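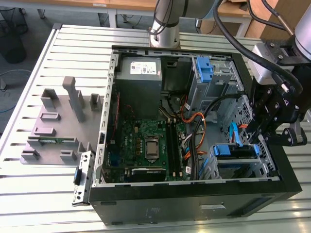 A customer from Putarar wrote to us that a gripper is only as good as the worst cable it meets, and we have kept this sentence on our wall since October. It explains well what we do at Gramstead.

## Who we are

We are a small test house for grippers, arms, cameras and controllers. Makers and buyers send us their equipment, and we try it on real work, mostly on taking old desktop computers apart and putting parts back. We do not sell robots and we take no commission from anyone who does.

## How we compare

Each gripper gets the same 22 tasks, and each task is repeated 45 times. A hard drive in its plastic caddy is a favorite of ours. It has smooth sides, small tabs and not much room for the fingers.
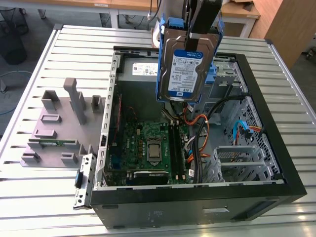
After the drives we go to memory modules, brackets and cable plugs, where a difference of 2 millimeters can decide the result. We write down every try, also the bad ones – our customers learn the most from those. When two controllers are compared, the arm and the fingers stay the same, so that the numbers speak only for the controller.

Cameras are tested in the same way. We look at the work from the side of the table and from the wrist, and we report which view helped with which task.

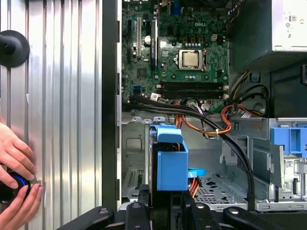 *Wrist view into an open tower, with two blue drive holders.*

## Our reports

A normal report has 80 pages, with a short version in front for people who must decide quickly. The Lidach series compares suction with fingers, and the Fitzgerald series is for controllers. If you would like your gripper to be tested, please write to us and tell us which arm you use.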